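Jul 16, 2024

Cemside harbour chapel to reopen to visitors after repairs

The seafarers' chapel on the quay at Cemside will open its doors to visitors again this Saturday, following repairs to the roof, the bell turret and the west gallery. Entry is free and there is no need to book.

The chapel was put up by the families of pilots and net makers and has been closed since March last year, when rain came through above the gallery stairs. The work was carried out by Kjærgaard, a building firm with long experience of timber roofs. Slates were taken down, sorted and put back where they were sound, and 37 of the painted ceiling panels were cleaned and fixed in place again.

Visitors will be able to see the model ships hung over the nave, the carved pulpit and the old tide board by the south door. The gallery will be open to small groups at set times, as the stairs are steep and narrow.
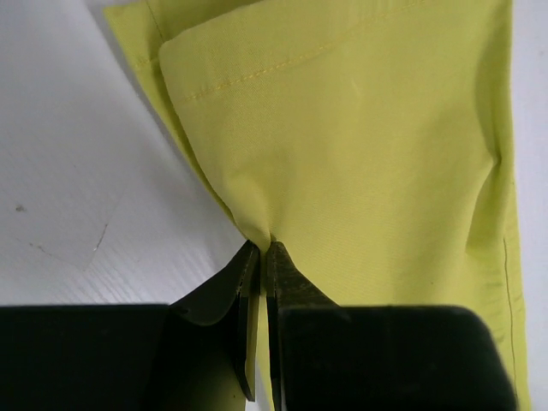 Steinar Vestergaard said the ceiling had been the slowest part of the job, and that the blues were much stronger than anyone in the town remembered them. He added that the bell would be rung at noon on the opening day.

The repairs were paid for by the town and by gifts from almost 1,000 people, many of them former residents. A walking leaflet produced by Tradard links the chapel with the rope store, the customs house and the lower lighthouse. The route is 5 km long and starts at the ferry landing.

The chapel will be open daily except Mondays, from 10am to 5pm. Guided tours in English leave from the porch at 2pm. Dogs on leads are welcome in the churchyard only.

Press contact: Jianhua Bai, Cemside Visitor Office, Quayside.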